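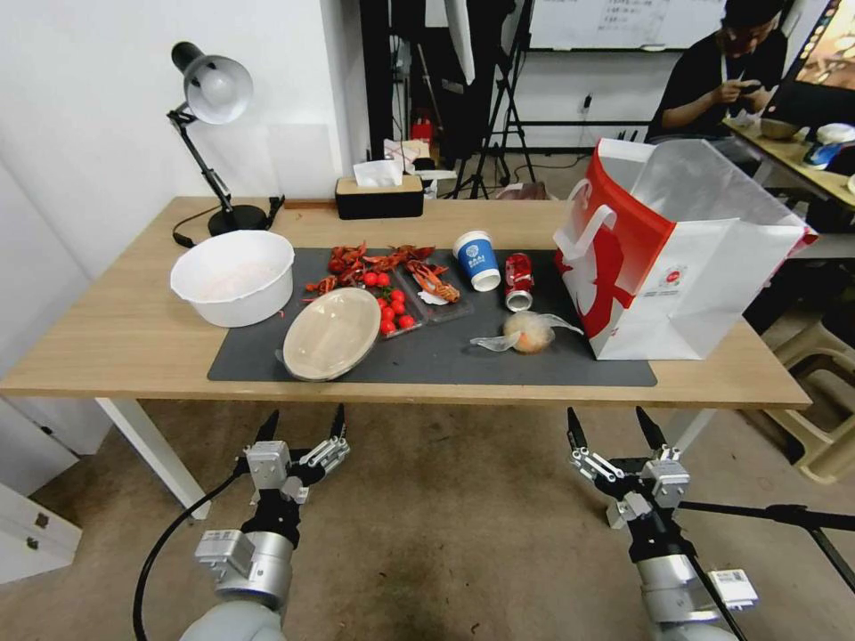 Der Tisch mit den Krebsen, mit Matte, Lampe und Tüte

Frage: Krebse und Tomaten auf einer Matte - wie aufräumen und was kann man noch aufheben?
Gestellt von Kamlesh Mittal, 21:17 Uhr

Guten Abend, ich habe eine Frage zu unserem Tisch. Wir haben gekochte Flusskrebse gegessen und es ist viel übrig geblieben. Ein Teil liegt direkt auf der Matte, ein Teil auf der Schale mit den Kirschtomaten. In der großen weißen Schüssel ist ein rosa Rest, den ich mit kaltem Wasser nicht wegbekomme. Der Tisch ist aus hellem Holz und ich habe Angst wegen Geruch und Flecken. In welcher Reihenfolge würden Sie das machen? 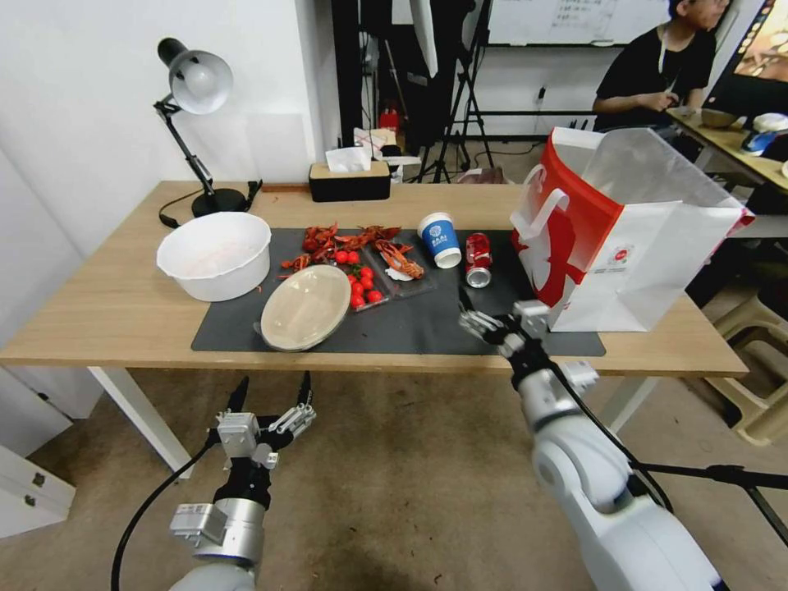 Lesezeit: 1 Min.

2 Antworten

Griltlow schrieb:
Zuerst die Lampe ausstecken und das Kabel vom Tisch nehmen, es läuft ja quer über die Platte. Danach die Krebse in die Schüssel sammeln, dann haben Sie die Matte frei. Was länger als zwei Stunden warm gestanden ist, würde ich nicht mehr essen. Die Tomaten kann man gut waschen und behalten. Die Schalen der Krebse in zwei Beutel geben, fest zuknoten und noch am selben Abend hinausbringen.
Für die Schüssel: 10 Minuten warmes Wasser mit Spülmittel, danach einen Brei aus Natron und Wasser auftragen. Bei mir ist ein leichter Schatten geblieben, aber der Geruch war weg. Die Matte rollen Sie bitte nicht zusammen, sonst läuft der Saft auf das Holz - besser flach zur Spüle tragen.

Prarov schrieb:
Krebse wegwerfen ist schade, aus den Schalen kocht man Suppe. Aber nur, wenn sie frisch sind. Die Dose würde ich auch gleich aufstellen.

Kommentar von Kamlesh Mittal:
Vielen Dank an beide. Das mit Natron probiere ich morgen.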